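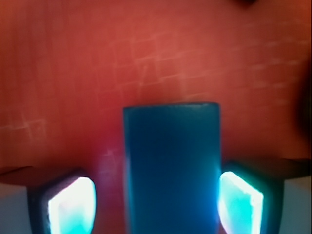 Red surface with pale crossing lines, close up.

Druvholm Neighborhood Textile Library
Progress report to the Lenz Fund
July 31, 2018
Prepared by Jana Pfeiffer, project lead

Summary

The lending collection is open and in regular use. Cataloging is behind the schedule we gave in our application. Spending is within budget, with one change between lines that we ask the fund to approve. The mending course has run twice and will run again in the fall.

Cataloging

We planned to have the whole donated collection entered by the end of this period. So far 200 pieces have full records, meaning fiber, weave, size, condition and what we know of where the piece came from. The rest have a shelf number only. The delay has two causes. The Viltow donation arrived without the owner's notes, which were in a separate box and reached us in May. Also, our first record form asked for too much. Edeltraud Brinkmann rewrote it in April and a record now takes far less time. Older records have not been changed to match and we do not plan to change them.

Fiber content is still the weak point. Many of the blankets and tablecloths have lost their labels. Where we are unsure, the record says "unknown" and the piece is lent with cold wash instructions.

Lending

Borrowers are mostly sewing students, two amateur theater groups and people furnishing a room for a short time. Loans run for eight weeks. We started with four, and nearly everyone asked to renew. Late returns have been few, and all but one came back after a phone call. The missing piece is a cotton curtain panel of low value.

Borrowers wash items before returning them. This works for cottons and linens. It has not worked well for wool, and two blankets came back felted. Wool pieces now come back unwashed and Ona Žukauskas handles them in the workroom sink.

Mending course

Saskia Mahuika taught both rounds. Each had 8 places and both were full, with a short waiting list. The course covers darning, patching and replacing worn edges. Participants asked for more time on darning – the one session we gave it was too short – so the fall course will cut the talk on dyes and use the time for practice.

Afaf Sleiman translated the handouts into Arabic. We printed a small run and will print more if the fall group needs them.

Storage

The shelving from Zastton was delivered in March and is in place. The lower shelves sit too close to the floor for the cleaning machine, so we keep them empty. Moth traps are checked monthly. One trap had moths in June, and the wool from that bay was frozen and put back.

Budget

Printing cost less than planned. Postage cost more, mainly for returning donated items we could not use. We ask to move $200 from printing to postage. The total does not change.

Next steps

Finish the Viltow records. Run the fall mending course. Replace the torn storage bags in the wool bay. Agree on a replacement charge for lost items, which we should have settled before opening. We expect to send the next report in November, with the receipts for shelving and postage attached.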